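Last updated: May

Flondarura Round Stainless Steel Pot

We've stocked a lot of pots at Pelkonen over the years and this is the one that keeps going home with our own staff! It is a plain, round, stainless steel pot with a good thick rolled rim, and it suits anyone who cooks soup, rice or pasta most nights of the week and would like one pan to do the lot.

The rim is the bit we love. It gives you something solid to tip against when you're draining potatoes, and there's no sharp edge to catch a tea towel (or a knuckle) when you're drying up. Inside, the walls are polished and curve down to a flat base, so a wooden spoon gets right round without leaving a ring of porridge behind.

Eun-ji Do, who looks after our cookware shelves, fills hers straight from a bottle with the pot already on the hob. The opening is wide enough that you can turn the bottle right over inside the rim and let it empty while you chop the onions.

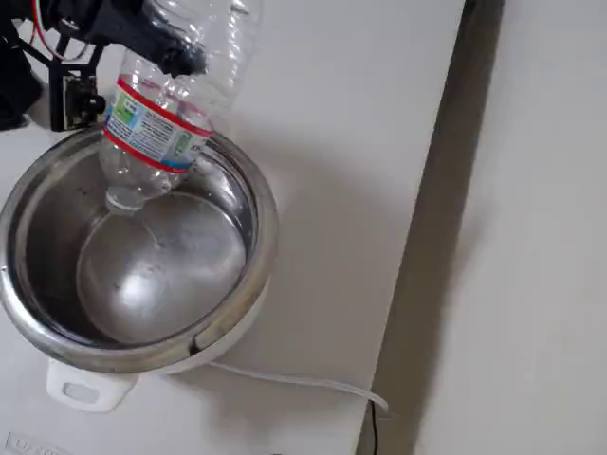 NARLEY, May – The new batch is in, and we have 50 on the shelf at the Birnunow Road shop. Joon-young Yang has one out on the counter if you'd like to pick it up and feel the weight before you decide.

The polished sides and the flat, brushed-looking base do age differently. Expect the base to pick up faint smudges and the odd small speck with use, while the walls stay brighter for longer. A spoonful of bicarbonate of soda and a soft cloth brings it up nicely, though plenty of us just leave it (a pot that gets used ought to look it).

Care: wash in warm soapy water before first use. Add salt once the water is boiling, and keep wire wool well away from the inside. For burnt-on rice, soak for an hour and try again with a nylon brush.

Stock number 717. Guaranteed for 5 years in home kitchens. Lids are sold separately, so do bring your pot along if you want to try one for fit.

Contact us | © Pelkonen Kitchen Goods, Narley | Back to top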